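Pflegeheim in Prardale: Viele Versprechen, wenige Zahlen

Der Betreiber Nallia will im Juli in Prardale eine neue Seniorenresidenz eröffnen. 405 Plätze sind geplant, verteilt auf 3 Häuser, dazu ein Garten und ein Café, das auch Gästen aus dem Ort offenstehen soll. Im Prospekt ist von »Wohnen auf höchstem Niveau« die Rede. Wie viele Pflegekräfte nachts im Dienst sein werden, steht dort nicht.

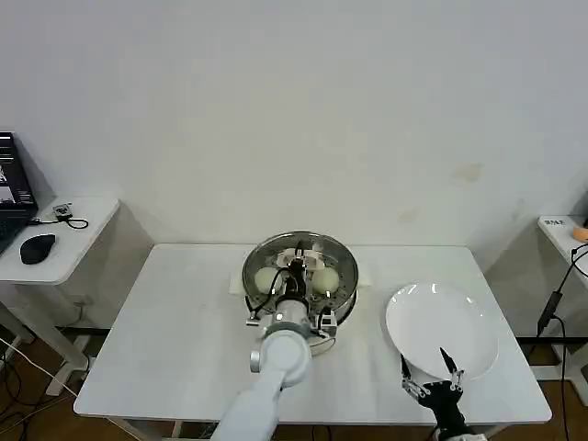

Nallia wirbt auffällig stark mit der Küche. Alles werde im Haus zubereitet, heißt es, auch für Bewohner mit Schluckbeschwerden, und der Speiseplan solle wöchentlich wechseln. Zwei runde gedämpfte Brötchen im Edelstahltopf sehen ordentlich aus, über den Alltag in einer Großküche sagen sie wenig. Auf die Frage nach dem Lebensmittelbudget pro Bewohner und Tag verwies das Unternehmen auf »laufende Verhandlungen mit Lieferanten«.

Auch bei den Kosten bleibt es vage. Zum Eigenanteil kommt ein sogenanntes Komfortpaket für 27 Euro am Tag. Es umfasst nach Angaben des Betreibers Wäscheservice, Veranstaltungen und »persönliche Begleitung«. Ob man das Paket abwählen kann, konnte Projektleiterin Kaja Vaher am Informationsabend nicht sagen. »Die Verträge werden gerade finalisiert«, erklärte sie.
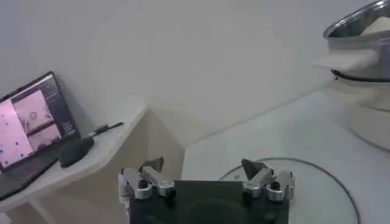
Mitra Nouri vom Angehörigenbeirat des Heims Moradi, das Nallia vor drei Jahren übernommen hat, kennt solche Auskünfte. Auch dort sei ein fester Ansprechpartner für jede Wohngruppe zugesagt worden. »Wir hatten in einem Jahr vier verschiedene – und dann monatelang gar keinen«, sagt sie. Nallia spricht von Anlaufschwierigkeiten, die inzwischen behoben seien. Belege dafür legte das Unternehmen nicht vor.

Nach eigenen Angaben liegen bereits 1.000 Voranmeldungen vor. Wie viele davon verbindlich sind, blieb offen. Die Anmeldung kostet nichts und ist mit ein paar Klicks erledigt.
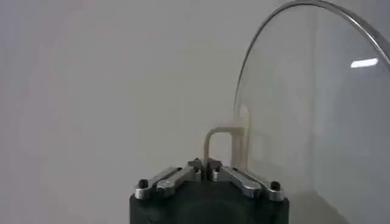

Silberfarbene Greiffinger auf schwarzem Gehäuse.

Der Gemeinderat will sich vor der Sommerpause noch einmal mit dem Vorhaben befassen. Strittig ist vor allem die Zufahrt über das Zekum-Gelände.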